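Sestton Student Robotics Club Enters Final Weeks of Furniture Assembly Project

The Engineering Department at Flenley College is pleased to report on the progress of the Sestton Student Robotics Club, whose members have spent the spring term teaching a pair of robot grippers to handle flat-pack furniture parts.
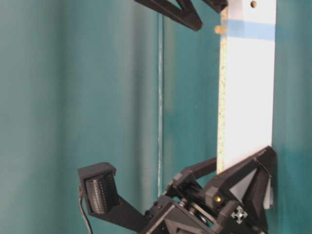 The project began in January with 6 students and has since grown to include members from three departments. Its goal is to complete the main steps in assembling a small shelf unit: picking up a side panel, turning it upright, and bringing it together with its pegs and cross pieces. Members who had worked only with small blocks and cups in earlier terms found that long, flat parts called for a different approach. A panel held slightly off center tends to swing when the arm turns, and much of February was given to adjusting finger shape and grip force.

The club records every practice run and reviews the results at its weekly meeting. As of the last review, 71 runs had been logged, of which 35 met the standard the students set for themselves at the start of term - a full pick, turn and placement with no help from the operator. The remaining runs have been sorted by type of error, and dropped panels are now far less common than pegs that miss their holes.

Software for the project, known within the club as Skimero, was written by second-year students and will be kept in use next year. The department has also approved the purchase of spare finger pads and a second set of panels.

An open demonstration will be held in the Wi Building at the end of April. Students, families and staff are welcome, and no registration is required. Students who wish to join the club for the fall term may sign up at the demonstration or at the department office during normal hours. Prior experience with robotics is not required - new members complete a short safety session before working with the equipment.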